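Produce Sorting and Basket Packing: Call for Participants

Cever Household Tasks Study, Pristthorpe

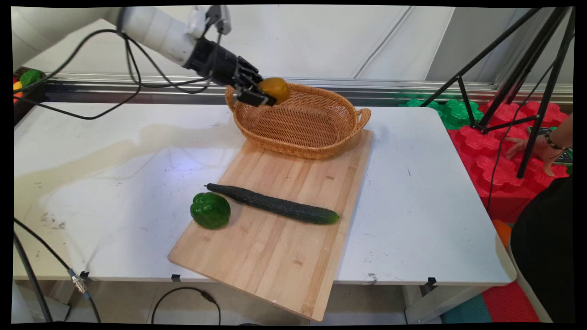 The Cever Household Tasks Study invites adults living in Pristthorpe and the surrounding district to take part in its second round of sessions on the sorting and packing of fresh fruit and vegetables. The study is concerned with the ordinary work of a kitchen table: what people pick up first, where they set it down, how they arrange produce of differing size and firmness in a basket, and how they leave the table when they have finished.

The first round drew on written questionnaires and received 1,253 completed responses. The second round is based on practical sessions held in person. Applications opened on Jan 6, 2022 and will be accepted until all places have been filled.

What participation involves

Each participant attends 4 sessions, each lasting 30 minutes. Sessions are held at the Carnport building in Pristthorpe, in a ground-floor room with step-free access. Participants work at a table with a cutting board, a handled basket and a selection of whole fruit and vegetables. Typical items include cucumbers, bell peppers and round fruit, with leafy greens and root vegetables introduced in later sessions.

In the first session, participants move produce from the board to the basket in whatever order they prefer. In the second and third, they are given a written instruction, such as placing the heaviest items at the bottom or keeping fruit apart from vegetables. In the final session, participants unpack a full basket, return its contents to the board and wipe down the table. No cutting, peeling or cooking is required at any stage, and no knives are used.

A short interview follows the final session. Participants will be asked about their habits at home, including how often they shop for fresh produce, what they carry it in and where they keep it.

Who may apply

Applicants must be 18 years of age or older and able to attend all four sessions. No experience in catering, retail or food handling is needed, although people who have worked in these fields are welcome to apply. The study particularly wishes to hear from left-handed people, people over the age of 65, and people who have reduced grip strength or limited movement in one hand. Seating and an adjustable work height can be arranged on request.

People with a known allergy to any fresh fruit or vegetable should state this on the application form. The organizers will advise whether a suitable selection of items can be provided.

Payment and expenses

Participants receive an honorarium of $500 on completion of the final session. Those who withdraw early will be paid in proportion to the sessions attended. Local bus fares are reimbursed on presentation of a receipt, and parking at Carnport is free of charge for the duration of each visit.

Privacy

Sessions are recorded for the purposes of the study. Names and contact details are stored separately from recordings and interview notes. Participants may withdraw at any time without giving a reason, and may ask for their recordings to be deleted up to the end of May.

How to apply

Application forms are available at the Carnport front desk and at the Upadhyay Reading Room in Pristthorpe. Completed forms may be returned in person to either location. Please indicate your preferred time of day (morning, afternoon or early evening) and any access requirements.

Applicants will be notified of the outcome in writing. Those who cannot be offered a place will be added to a waiting list unless they ask to be removed.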